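Subject: Re: [skedden-travel] Getting from Adero to the coast without a car
Date: 2025-08-01

Hello all,

I did this trip in February with my sister and two far too heavy bags, so I can answer most of it. Sorry it's long, I'm typing on the train and there's a good stretch still to go! 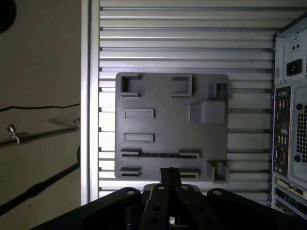
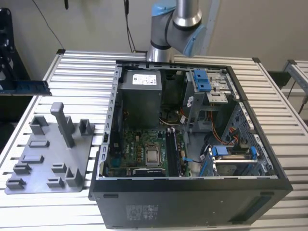
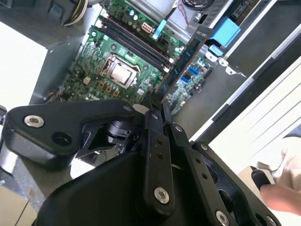 First thing, the railway. The line from Adero does still run passenger trains but only as far as Radebe, and the timetable on the station wall was two years out of date when we were there. Go to the ticket window and ask. The morning train is the one you want (it's slow, but you get the gorge in daylight, and there's a man who comes through with tea and very good fried bread). The evening one gets into Radebe after the buses have stopped, and then you're stuck paying for a room by the station, which I wouldn't wish on anybody.

> We land at Adero late morning and need to be at Skedden
> by the following night. Is it worth hiring a car just for
> that? The cheapest quote so far is 89 a day plus a drop-off
> charge, and neither of us is keen on mountain roads. Also
> has anyone used the Maviment coaches? The website looks
> nice but I can't find a single review.

I wouldn't hire for that. The drop-off charge at the coast is what gets you, and parking in Skedden old town is dreadful. If you land late morning you'll have missed the train anyway, so have a night in Adero and go up the next day. The airport bus into town is number 13, it leaves from the far side of the car park, and you pay the driver in coins. He would not take a note from us, not even a small one.

Yes, we used Maviment from Radebe down to Skedden and I'd use them again. Clean coach, working seat belts, a proper stop halfway with loos. It takes 3 hours if the pass is clear. Ours sat behind a timber lorry for ages and we got in well after dark, but the driver rang ahead to somebody's guesthouse for them, so full marks to him. You can book online, but print the ticket! They wanted paper and there was quite a scene with a couple who only had it on a phone.

Luggage: one big bag each goes underneath free, anything over that is 20 in local money, cash again. Sit on the left going down for the sea views, unless heights bother you, in which case sit on the right and look at rock.

> And is there any sort of ferry back up the coast, or do we
> have to come back the same way?

There was a boat when I first went, years ago, but the kiosk on the quay was shut up in February and I couldn't tell whether that was for the winter or for good. Can anyone who's been this summer say? I'd love to know for myself as well, as we're thinking of going back with the children.

One more thing, the left luggage at Radebe closes for lunch. We found that out with our coats inside it.

Safe travels, and do report back to the list when you're home.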